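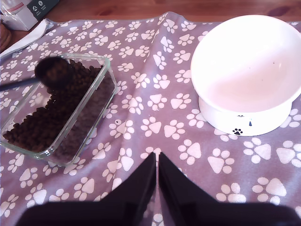 My sister reckons any iron without steam is a waste of a plug socket, and she said so again when I told her I'd bought the Prilley dry travel iron. I've had it since July and I'm going to disagree with her, mostly!

It's a small thing, 2,000 stitches lighter than my old one (all right, I made that unit up, but my wrist feels it). I sew pet blankets and bandanas, loads of brushed cotton, and it gets right into hems and corners where the big Kimitz just ploughs over everything. There are 4 heat settings and I only ever use 2. Cotton on the top one, everything else on the one below, damp cloth over it if the creases are stubborn.

Grumbles: the flex is far too short, so I'm forever hunting for the extension lead, and the dial is stiff. The little stand wobbles as well. For a whole double duvet cover you'd lose the will to live, so I've kept the Kimitz for that.

Still, I'd buy it again. Might look for a longer flex first.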